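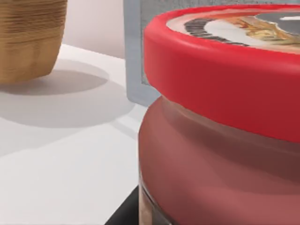 CRADDOCK, 04/10/2023

25 shares | 2 comments

Setting up the close camera on the simulated jar cell
By Mererid Gough

These notes cover the close camera in the simulated version of the jar cell, from a fresh copy of the scene to a view you can trust when the gripper comes in beside a jar. They assume the arm already loads and moves and that you can open the Clakado scene editor. If the arm does not load, sort that out first, as nothing below will help.

The jar with the red lid is the best object to set up on. It is large, it has a rounded lip that catches the light, and the label on top gives you some fine detail to look at. The pale tabletop shows up shadow faults quickly. Leave the tan container and the grey frame at the back where they are, as you will need things at different distances for step 4.

Before you start

Save a copy of the scene under a new name. The editor writes some camera changes straight to the file when you press Apply, and undo does not always bring them back.

Set the arm to its home pose and stop the physics. Iestyn Probert's first attempt at this went wrong for most of a morning because gravity was still on and the arm was sagging very slightly between renders. Every camera offset he typed in was right for a pose the arm no longer held.

Turn off any random placement of objects. The setting is on the Layout tab and it is on by default in a new copy.

1. Check the units

Open the camera's properties and look at what the position fields are measured in. Our arm model came from a drawing in millimetres and the scene itself is in metres. If you paste a figure from the drawing straight into the camera block, the camera ends up far outside the room and you get a flat grey render with no error message.

Convert the figures by hand, then write the converted figures in the comment field next to the originals. Whoever looks after the cell next will want both.

2. Attach the camera to the right link

The camera needs to be a child of the gripper body. It must not be a child of a finger. If it is attached to a finger, the whole view slides sideways each time the gripper opens, and this is easy to mistake for a fault in the arm.

To test it, open and close the gripper with the arm held still. The tabletop and the jar should not move in the view at all. Only the fingers should move.

The Erken gripper model has two links with nearly the same name, one for the housing and one for the mounting plate. Use the housing. The plate carries a small rotation left over from when the model was converted, and the view will come out tilted if you use it.

3. Bring in beside the jar

Jog the arm down slowly until a finger tip is just to the left of the base of the jar. You want the black tip showing at the bottom of the view, with the jar large on the right. It is fine for the lid to run out of view at the top and right. At this range it will, unless you widen the lens so much that the label becomes useless.

Stop the arm and save this pose. We call it "beside" in the pose list. All the later checks use it, so get it right now and then leave it alone.

If the finger tip does not show at all, the camera is pitched too far up. Change the pitch in small amounts and render after each one. Mabli Harries does this by typing values in, and I use the slider with the fine setting on. Either is fine, but don't drag the camera about with the mouse in the 3D view. That changes position and angle together and you will not be able to tell which one fixed it.

4. Set the near and far limits

The near limit is the distance below which the camera stops drawing things. The usual value in a new scene is much too large for work this close. The sign of it is a finger tip with a slice missing, or a jar you can see into where the side should be solid.

In the "beside" pose, lower the near limit until the finger tip is whole, then take it down a little further. Do not set it to nearly zero. With a tiny near limit and a large far limit the depth values get coarse, and surfaces that lie almost together begin to flicker. Look at the label on the lid, which sits on the flat top just inside the rim. If the label and the lid fight each other as you move the arm, the limits are too far apart.

Now bring the far limit in. It only needs to reach the back wall. Check that the wall, the container and the frame are all still drawn, and add a small margin.

5. Lens

Our field of view is set to 40 degrees vertical. This is a narrow lens for close work and people often want to widen it. Please don't, because the object detector was trained on renders at this setting, and changing it means making all of them again. The present set has 1,858 renders in it and Tegwen Hopkin has already made it twice.

Check that the editor is asking for the vertical angle. Some versions of Zerico swap it for the horizontal angle on import. If your view looks more zoomed in than the reference render in the project folder, that is the first thing to look at.

6. Lights and shadows

Use the soft light preset. Hard shadows on a pale table produce dark edges, and the detector treats some of those edges as objects.

With the preset on, the shadow from the tan container should fall across the table as a broad, rounded, soft patch. There may be fainter shadows fanning out from it towards the jar. These come from the extra lights and are meant to be there. If you get one sharp shadow and nothing else, the extra lights have been left out of the render.

Next look at the lid. The upper edge should be bright red, going darker to the right and underneath. If the lip has turned white, turn the main light down. If the whole lid is one even red, check that the glossy material loaded. A missing material falls back to a plain colour, and the jar body then loses its reflections as well.

7. Test the approach

Start the physics again and run the move from home to "beside" 25 times. Save the last render from each run. Flick through them quickly and watch the gap between the finger tip and the jar. It should stay the same from run to run.

If the jar has shifted in some of them, a finger is touching it on the way in. Switch on the collision shapes to see where. The shape for the jar is a plain cylinder, but the jar body bulges out a little under the lid, so the drawn surface and the collision surface do not quite agree. Judge clearance by the collision shape.

If the jar stays put and the finger moves, the joint controller is stopping short. Let it settle for longer before the render is taken.

When it is working

Press Apply, close the editor, open the scene again and render once more from "beside". It is worth the extra minute. Edeltraud Ruppert found that the near limit was being reset on reload in her copy, and the cause was an old settings file sitting in the same folder. Delete that file if you have one.

Write the camera position, the angles and both limits in the cell log, with your initials. Turn random placement back on before you hand the scene over.

Comments (2)

Mabli Harries
The mounting plate link has been renamed in the October build. It now ends in "_plate", so step 2 is harder to get wrong.

Iestyn Probert
Can we add a line about depth renders? The near limit has to be set separately for those. I changed it for the colour camera only and had slices out of the finger tip in every depth file.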